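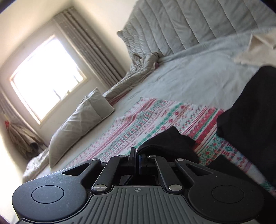

Stideck hand gripper: your questions

What comes in the kit?
The gripper, a camera mount, 2 spare finger pads and a small screwdriver. You bring the camera.

Do I need a robot to use it?
No, and I love this about it. You hold the gripper and do the job yourself, and the recording is what a robot arm learns from later. Bedrooms, kitchens, the shed — anywhere you can stand.

Is it any good with clothes and bedding?
Very! Soft things are my favourite test. A black garment on a patterned blanket is a proper challenge, as the cloth bunches up into a mound and you have to choose where to pinch. Go in with the fingers nearly closed and open them at the last moment.

Does a bright window spoil the recording?
It can wash out the view outside, but that rarely matters if the things you're handling are clear. Draw the curtains halfway if you're unsure.

How heavy is it?
416 grams without the camera. Pirjo Kauppinen did a whole Saturday of folding with hers and only grumbled about the ironing.

How long should each recording be?
Keep it under 15 seconds for a single pick. Longer jobs are fine — just pause between steps.

The arms feel stiff. Have I broken it?
Probably not. Ease each pivot screw by a quarter turn and try again. If one side still drags, write to Vinh Cù at Irkeo, who answers within 4 days.

Can I wash the finger pads?
Yes, with a damp cloth. No soap please, it makes them slippery.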